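3 min read
Wednesday, Krum Dimitriou

Picked up where I left off on the Clindach planner. The grasp proposals were fine on anything sitting out in the open, but as soon as a bar was up against a wall the planner would chew through all 24 candidates and come back with nothing. I'd been blaming the collision margin, so first thing this morning I dropped it from 5 mm to 3 and reran the logged scenes. Barely any change (grr).

Then I finally plotted the rejects by colour and there it was. The far wall of the front bin was getting fitted as a plane that leaned inward, so anything near it counted as already in collision. The scuffed band on that panel gives us rubbish depth, and the fit was happily using all of it!

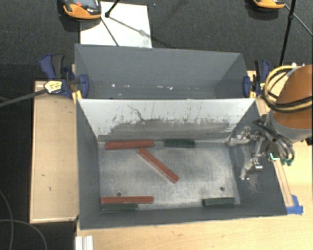

Front bin, three red and three green. The far red one and the short green beside it are the awkward pair.

So the fix: stop fitting walls from live depth at all. The bins are clamped, they're not going anywhere, so I'm loading the bin model from the Fimulia config and only using depth for what's inside it. I also masked the two dark holes in the floor, which segmentation kept wanting to call tiny objects. Replay on the logged scenes went from 65 per cent with a valid plan to 98, and I haven't touched the margin again.

Still bugging me:

- The centre red bar and the far one nearly touch, and the segmenter merges them into one bent thing about half the time. Might try splitting on the edge direction.
- The bare metal floor throws a light strip beside the centre bar. Want to see what that does to the mask before I retrain anything.
- Wrist orientation near the right wall. The planner likes a pose that puts the lower finger over the rim, and I'd favour a steeper approach if the cost function will let me.

Config is on the Kemitz branch, not merged. Please don't pull it onto the other cell until I've redone the rear bin model, it's still got the old origin.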